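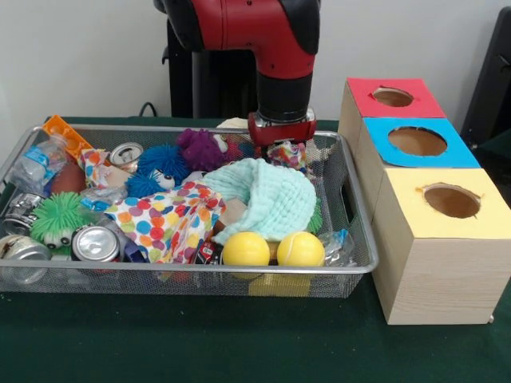

The basket as it stands. Wire mesh, handle cut into the end.

Thread: One basket for everything – how do you sort yours?

Vinh_V
I've got a mesh basket that has turned into the place where everything small ends up. Spiky rubber toys, cans, a water bottle, bits of fabric, a plastic brick. I'd like to get it down to something a person can find things in. I've got wooden boxes with coloured tops to sort into, but I can't settle on the groups. By material? By size? By who uses it? What do other people do?

AzadehK
By material, every time. Fabric comes out first and gets folded flat. Half of what looks like a full basket is cloth that's been stuffed in. Once that's gone you can see what you've got left.

ngoc.kim
I don't agree with material. A child looking for a ball doesn't think "rubber". Ours are sorted by what you do with them: things you throw, things you build with, things you wipe with. It has held up since July, longer than any other system we've had.

AzadehK
And where does a spiky ball with eyes go? You can throw it, but it's also a toy animal. You end up arguing over every piece.

ngoc.kim
It goes with the balls. We don't argue over it.

Toan_K
Cans and bottles shouldn't be in there at all. Put them in the recycling unless they're wanted for craft. If there's a glass jar in with toys, move it today, before you think about boxes.

Vinh_V
The cans and the jar are for craft, but fair point on the glass. I'll find it a shelf. I had a go at the cloths as Azadeh said. The mint green one is thick and takes up far more room than I thought, and the spotted ones get dragged up with whatever is next to them.

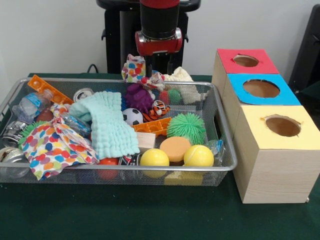 Toan_K
Washcloths want to be rolled and stood on end. Folded over the top like a lid, they hide everything and you're back to digging. I keep 12 in a Plokell drawer insert that way and can see every one.

AzadehK
Rolled is fine for thick ones. Thin cotton comes undone, so I'd fold those.

Ngan_Kim
Has anyone used the Traneck boxes for this? I'm after something with a lid that a small child can manage. I bought a Sutitz tub and the lid needs two hands and a knee.

ngoc.kim
Had the Traneck ones, sent them back. The lids were all right but they were too shallow for a ball.

Ngan_Kim
Thanks, I'll measure first – one of the balls here is a football, so probably no box will do.

Vinh_V
Still going back and forth. I tried Ngọc's way last night and got stuck on the pretend food. It isn't thrown, built with or wiped with.

ngoc.kim
Fourth group. Play kitchen. If you don't have a play kitchen, put it with the building things.

AzadehK
See, this is my point.

Toan_K
You could leave the toys mixed. Take out cloth, glass and metal, and let the rest stay in the basket. Children tip it out anyway.

Vinh_V
I'm coming round to that. Cloths in one box, cans and other metal bits in another, and the third for building pieces. Balls and squeeze toys stay in the mesh.
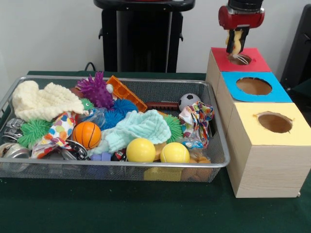
Basket and the stack of boxes, coloured tops, round holes.

Ngan_Kim
Do the holes help? I'd worry about small bits going through and not coming out again.

Vinh_V
I'll keep the small bits out of those and see. The metal things may need a tin with a proper lid.

Toan_K
An old biscuit tin does it. Write on the lid with a paint pen, because paper labels come off within a week.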